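README de la carpeta "sutura" – apuntes sobre hilo, nudos y tejido

Hola. Soy Gunārs Dambrauskienė y llevo esta carpeta más o menos desde febrero, cuando en Nastden me pidieron que dejara por escrito cómo etiqueto las imágenes de sutura (lo tenía todo en un cuaderno y en la cabeza, mala combinación). Si vienes de Valcárcel, la carpeta antigua ya no se toca: todo lo nuevo va aquí.

Qué hay dentro

200 imágenes revisadas, repartidas en 6 subcarpetas, y un archivo notas.txt que crece sin control. Los nombres de las subcarpetas son los que usábamos en Skusbridge y no los he cambiado porque media docena de scripts dependen de ellos. Perdón por "hilo_bis", ya sé que no dice nada.

Lo que me interesa etiquetar es el hilo: por dónde va, dónde entra en el tejido, dónde sale, qué tramo está tenso y cuál está suelto. También la herida y la sangre, pero con menos detalle. La sangre la marco como una sola zona aunque cambie mucho de tono, y si dudo del borde me quedo corto – prefiero eso a pintar medio tejido de rojo.

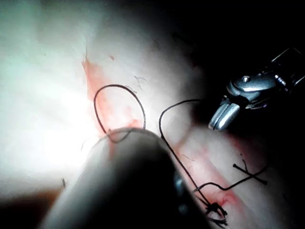
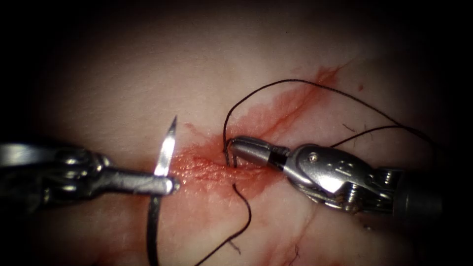
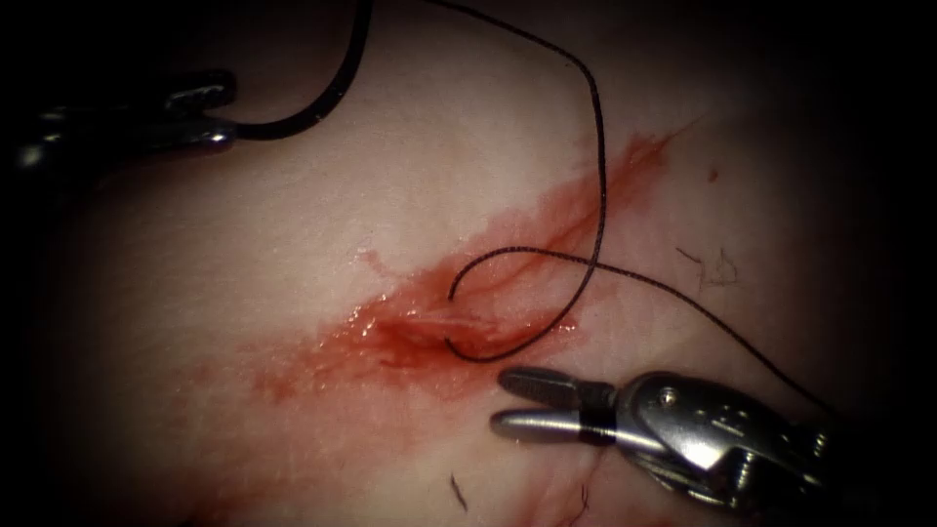

El hilo negro sobre tejido claro parece lo más fácil del mundo de seguir, y lo es hasta que se cruza consigo mismo o se mete debajo de algo. Mi regla es empezar siempre por un punto del que esté seguro y avanzar desde ahí, sin saltar al tramo siguiente por mucho que parezca evidente. En la primera empezaría por el nudo de abajo, con esos cabos cortados que se abren como cerdas de cepillo, y subiría por la hebra que baja por la derecha de la incisión; el lazo alto del centro lo dejo para después, con su propia etiqueta. En la tercera hago lo contrario y arranco en el gancho que entra en la herida, porque de ahí sale la cola larga hacia la derecha y se deja seguir muy bien. ¡Esa cola es una gozada de etiquetar, ojalá todas!

La aguja

Tiene etiqueta aparte (aguja) y nunca se mezcla con hilo, aunque vayan pegados. En la segunda de las tres, la curva plateada es aguja hasta donde empieza lo negro, y de ahí para abajo ya es hilo. La punta se marca con un punto extra. Si la aguja no se ve, el campo se deja vacío, no se pone "no" ni "0" ni una rayita (me he encontrado las tres cosas).

Brillos

El reflejo fuerte sobre el tejido va como "brillo" y manda sobre lo que haya debajo. No inventes textura en una zona quemada. Las sombras negras de las esquinas las dejo sin etiqueta, y en Borkik, que abre estos archivos sin quejarse, salen en gris.

Cosas pendientes

– Unificar "cabo" y "extremo", que ahora conviven.
– Quedan 2 subcarpetas sin segunda revisión, las dos últimas.
– Decidir qué hacemos con las fibras sueltas y la pelusilla pegada al tejido. De momento van como "resto", pero no me convence.

Si corriges algo, apúntalo en notas.txt con tus iniciales y el nombre del archivo. Y si no estás de acuerdo con alguna regla, escríbeme antes de cambiar las etiquetas, que luego me toca a mí deshacerlo.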